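Taltdale Stores and Workshop Newsletter
Issued 4/9/19

Metal bins: wear, floor condition and where they should stand

The grey metal bins are the oldest equipment in the workshop that is still used daily, and until this summer they had no entry of their own in the stores register. They were listed under "containers, misc." together with the plastic trays and the cardboard sleeves. Murali Gounder has now moved them to a separate sheet. The register stands at 1,191 lines in total, of which the bins take up 19, one line per bin.

Each line gives a bin number, the outside length and width, the depth at the shallow side, the condition of the floor and the date of the last wash. Purchase dates have been left blank where no delivery note could be found. Anyone who has an old Korier delivery note in a drawer is asked to pass it to Murali, including the ones that only say "bins, as before".

Floor condition

Most questions since the register was split have concerned the floor condition column. It has three grades.

Grade A: the surface is even and any marks are shallow. A fingernail drawn across the floor does not catch.

Grade B: the floor shows general scuffing, pale streaks and scratches. A fingernail may catch on single scratches, but there is no raised edge. Small parts still slide.

Grade C: there are raised burrs, dents that hold a part in place, or any split in the metal. Grade C bins come off the benches until they have been dressed.

Grade B covers a wide range, and several people have marked bins as C on looks alone. A floor that looks bad under the bench lights is often perfectly smooth. Bare metal takes on a cloudy look after a few months of parts being dropped on it and dragged over it, and the cloudiness has no effect on use. Reflections make the judgement harder again. A strong light directly above leaves a bright patch in which no scratch can be seen, while the scratches beside it look deeper than they are. Grading should be done by hand first and by eye second. Wear thin gloves for the first pass and take them off for the fingernail test.

The example below is a B as far as looks go. The wear is spread over the floor as streaks and cloudy scuffs, and the inclined panel has its own small dark scuffed patch. The two small round holes in the floor are a feature and should not be entered as damage.

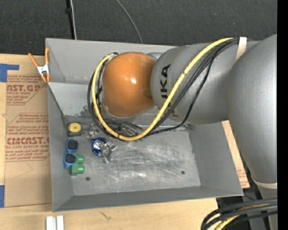 Holes

Some bins have small round holes through the floor and others do not. The old stock list is silent on what they were for. Rui Bragança has suggested fixing points from an earlier use, Gunther Ackermann thinks they were there when the bins were bought, and the matter has been left open. Enter the number of holes in the remarks column and nothing more.

Two practical points follow. A bin with holes must not be used for anything oily, even with a liner, as liners shift. And parts narrower than a pencil should go in a bin without holes or in a lidded tray. In November last year a quantity of short dowel pins went through a bin floor on to the bench, then into the gap behind the bench, where the last of them were found in spring when the bench was moved for painting.

Do not plug the holes with tape. The adhesive collects grit, the grit scratches whatever lies on it, and the residue takes longer to remove than the tape took to apply. If a bin has to be closed off, ask for one of the flat rubber discs kept in the second drawer of the wash area.

Sloping sides

Bins with sloping sides cause repeated errors in two places: measurement and stacking.

The length and width in the register are taken over the rims. The usable floor is smaller. For fitting a part, measure the floor and the part, and ignore the register. Torben Tiedemann has had a short steel rule, graduated from 0 to 100 mm, fixed to the end of each packing bench for checking small blocks and offcuts. It is of no use for measuring a bin and was not put there for that.

Parts placed against a sloping wall slide down it and come to rest at the foot. This is useful when emptying by hand, as the contents gather where they can be reached. It is less useful for finished surfaces. Painted and polished parts should be laid on the floor singly, clear of the walls, or should go in a felt-lined tray. The mark left by a rim or a wall edge on fresh paint is usually a single straight line, and Sisay, who take most of our painted blocks, have returned pieces for it.

Stacking of sloping bins is limited to 2 high. They nest only when the slopes match, and the slopes of bins bought at different times do not match closely. A pair that is jammed should be laid on its side and worked apart by hand. Levering with a screwdriver bends the rim. A bent rim is thin enough to cut and counts as grade C whatever the state of the floor.

Bins on wooden tabletops

The light wooden tops fitted last year mark more easily than the old covered ones. A metal bin pushed across wood leaves a grey line that does not come off with a damp cloth. Lift the bin and set it down. If it is too heavy to lift it is too full.

A bin may stand at a slight tilt. This is allowed and in some jobs preferred, provided that it does not rock. Rocking is tested by pressing on each corner in turn. Where a bin rocks on a flat top, the underside is bowed and the line in the register should say so. Folded card under one corner is not a repair. Cristian Cabrera has cut a set of hardwood wedges for the purpose, which hang on a string by the tool board and should go back on it.

Grey lines already present on the tops can be reduced with a soft pencil eraser, then a wipe of the usual oil. Do not sand. The tops will be refinished together when the workshop next closes, and local sanding leaves hollows that show once the oil is on.

Washing

The washing interval has not changed. The method has, in three respects.

The brush is now the nylon one with the white handle. Wire brushes and green scouring pads have been withdrawn from the wash area. Both produce fresh scratches that run in one direction, and these are difficult to tell from wear when the bin is graded.

Water should be warm, with one measure of the general detergent. The degreaser sold as Wumska may be used on rims and outside walls, but should be kept off bare floors, where it left pale blotches in our trial. The blotches could be taken for scuffing in a poor light and caused one bin to be graded twice with different results.

Drying is done upside down on the slatted rack, with the rim resting on the slats. Bins put away damp develop spots in the corners, first along the line where the wall meets the floor. Check that line with a dry cloth before the bin goes back on the shelf. The cloth should come away without colour.

Small coloured specks on the floor of a bin are usually paint or wax crayon from marked parts. They may be left if they are flat and do not rub off. If they rub off, they will transfer to the next load and should be removed with a wooden scraper.

Numbering

Bin numbers are being stamped on metal tags and riveted to the outside, just under the rim on a short side. Adhesive labels will be removed as each tag is fitted. Until then, a bin with both a label and a chalk number goes by the label. A bin with neither should be left on the trolley by the stores hatch with a note of which bench it came from.

Entries and corrections for the register go to Murali Gounder at the hatch, on paper or by internal mail. Please give the bin number first. Requests for dressing of rims and floors go to Gunther Ackermann, who will collect.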